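**Versorgungsausgleich** – klingt trocken, ich weiß, aber ich habe den Artikel übernommen und finde das Thema inzwischen richtig spannend! Gemeint ist die Teilung der Rentenansprüche, die Eheleute in Deutschland während der Ehe gesammelt haben. Geregelt ist das im Versorgungsausgleichsgesetz, und das Familiengericht entscheidet darüber meist zusammen mit der Scheidung.

Geteilt wird grundsätzlich jedes Anrecht für sich, und zwar zur Hälfte: gesetzliche Rente, Betriebsrente, private Vorsorge. 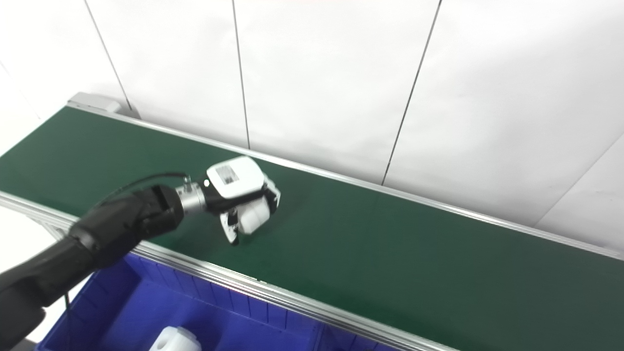

*Roboterhand über einem dunkelgrünen Förderband*

Hat die Ehe keine 3 Jahre gehalten, findet der Ausgleich nur auf Antrag statt (das übersehen viele). Man kann auch einen Vertrag darüber schließen – vor der Scheidung aber bitte notariell oder als gerichtlich protokollierten Vergleich.

Zum Nachlesen nehme ich gern das Heft von Zulema Herrera, erschienen bei Vermeulen, vor allem Seite 38 zu den Betriebsrenten. Der Abschnitt über Auslandsrenten fehlt hier noch, den schreibe ich im Oktober.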